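Where the cans live: a quick chat at Ristuneo

Got in just before lunch, which was a mistake, everyone wants a drink at lunch. Ristuneo is the shared workshop on the Skorkthorpe side of the rail line, big concrete floor, benches, desks, cables. I'd gone to ask about the drinks. Readers keep writing in about office kitchens and who pays for what, and a friend of this page said go and see the can shelf.

The woman who looks after it didn't want her name in. "Put down that I do the cans. Everyone knows who that is."

She has had the job since July. Before that it was a fridge by the door with a jar on top, and the jar was always short. "People took the last one and left the cardboard. Or they opened one, had a sip, put it down on a bench and then it was there till Friday. You'd pick it up and it was half full and warm. I got sick of tipping other people's pop down the sink."

So now there is a shelf. Not much of one. A flat bit of pale wood on thin black metal legs, low, standing on one of the big tables. Stock stays in the fridge and whatever goes out that day goes on the shelf or in front of it.

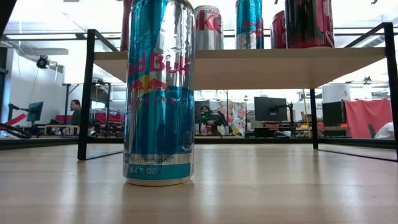 She is quite firm that tall skinny cans and ordinary cans should not be mixed up, and then admits they get mixed up every day. "The skinny ones tip. You knock one with your sleeve and it takes its neighbour with it. I'd have them all at one end. I say so. Then I come back from the washroom and there's an energy drink in with the colas."

Does it matter?

"It matters if you're the one mopping."

The energy drinks are her least favourite thing on the order in general. Too dear, too small, and the ones she can get cheaply come in American sizes, so the label is in ounces and people ask her what that is. She tells them to read it off the computer. But they go fast, so they stay.

The order itself comes through Jaramillo, a wholesaler out past the ring road, who drop it at the loading door and do not carry it one step further. The first one she placed was for 500 cans. She laughs about it now. "I had no idea what 500 looked like. I thought, well there's a lot of us and it's summer. It was a wall. It was a wall of pop. We had it under the desks, people were resting their feet on it." They got through it in the end, apart from a flavour of sparkling water she'd rather not discuss.

These days she orders smaller and more often. Cola, diet cola, the energy ones, something fizzy with no sugar. She tried juice boxes once. "Straws everywhere. Never again."

We walk round to the shelf (it's ten steps, but she stopped twice to straighten something). The part she's proudest of is the table under it. Light wood, striped, the kind of top you'd want in a kitchen if you had the money. Oiled twice a year. She has a thing about rings.

"Cold can, wooden table, hot day. You get a ring. You get a ring and then somebody puts another one down next to it and it's the olympics." Her fix is a tea towel over the shoulder and a wipe every time she goes by. Coasters lasted a week. They ended up under wobbly desk legs, all of them, and she says she can tell you which desks.

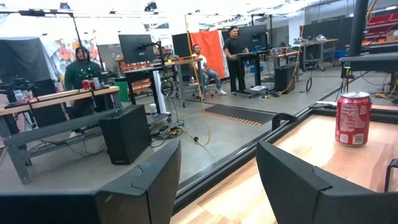

Red can on the table top, benches and the flower wall out behind.

The flowers were there when she started and she has no opinion on them, except that they make the place look less like a garage. I liked them. Pinks and oranges and yellows, against all that grey floor.

What she does have opinions on is the other benches. Cans drift. That's her word. You set out a nice tidy lot in the morning and by the afternoon there's a little group of them down the far end of someone's bench, next to someone's cables.

"I don't mind drinking at the bench. I'm not a headmistress. I mind it when you go home and your can doesn't."

Has she tried signs?

"We had a sign. It was a good sign, I laminated it. Someone put a can on it."

So she does a round instead. Two a day, one after lunch and one before she leaves, with a crate on her hip. Anything open gets emptied and rinsed and squashed. Anything unopened goes back to the shelf. She picks them up to check the weight and says she doesn't need to look any more, she can feel a full one from the way it comes off the wood.

I asked if the shelf was really needed, given there's a perfectly good table under it. Bit of a cheeky question. She took it seriously.

"It's so there's a place. If you put cans on a table they're just on the table, they could be anyone's, they could be rubbish. You put them up on a stand and people go oh, that's where they go." It also means she can use the bit in front for overflow, or for the ones she wants gone first. Old stock at the front on the table top, new stock up on the board. That was the theory anyway. She has explained it to everybody at least once and I'd say maybe a third were listening. 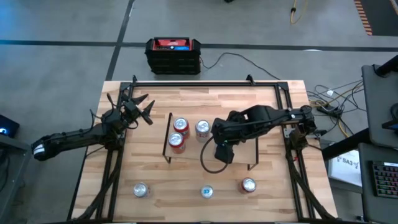
Three up on the stand, three along the front.

The shelf came from Kimura, the metal place two doors down, who bent up the legs out of offcuts and wouldn't take money for it. They took a flat of cola. The first version was too tall and it rocked. Second one is lower and sits flat, the feet have a longer bit along the bottom so it doesn't walk about when somebody leans on the table. The board is just a board. She sanded the corners herself at home on the back step, and painted nothing, because she likes to see when it's dirty.

Spacing. We got onto spacing for a good ten minutes and I won't give you all of it. She leaves a hand's width between cans if she can. Not for looks, she says, although I think it is a bit for looks. It's so you can get your fingers round one without shoving the rest. "People grab from above. They go in like this" – she does a sort of crane with her hand – "and if they're packed tight you've got two coming up instead of one."

And labels?

She pulled a face. "I used to turn them all to the front like in a shop. Then one of the lads asked me did I have nothing to do. So now I only do it if nobodys looking."

There is one case for turning them the other way, and that's the people who read the back. There are more of those than you'd think. One of the regulars can't have much sodium, another is off caffeine on doctor's orders, and a couple just like to read something while they eat a sandwich. So some cans often end up back to front, small print facing out.

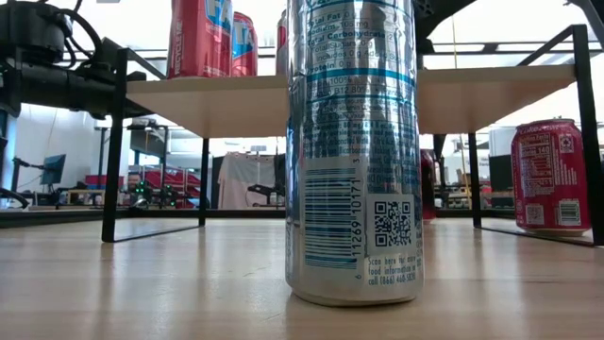
She reads them herself now. Blames the job. She used to drink whatever was coldest and now she stands in the supermarket aisle comparing sugars, holding up the queue, her kids have walked off and left her there.

Money, then, since that's what you all wrote in about. There's no jar any more. Everybody at Ristuneo pays a flat bit each month with their bench fee and takes what they like. Does it work? Mostly. The heavy drinkers get a bargain and the ones who bring tea in a flask subsidise them. She knows it isn't fair. "The jar was fair. The jar was also empty."

The recycling helps a little. Squashed cans go in sacks by the loading door and one of the bench holders drives them out to the depot when the pile gets silly. What comes back pays for tea towels and the oil for the table. Not much left after that. A box of doughnuts once.

What would she change, if she could have anything? I expected a bigger fridge. Nope.

"A lip. On the front edge of the board. Just a little strip of wood so they can't slide off." She has asked Kimura and they've said yes, they've said yes a few times. She's also after a second stand for the desk end of the room, so people there stop carrying armfulls across the floor to save themselves a trip. Thinks it would halve the drift. I asked how she'd stop cans drifting from one stand to the other and she looked at me for a while.

Then someone wanted to know if there was any diet left, and somebody else had put something down on the wood without wiping it, and she was off with the towel. I helped myself to a cola on the way out. Took the can with me.

More of your kitchen letters next time. Keep them short please, the last one was nine pages.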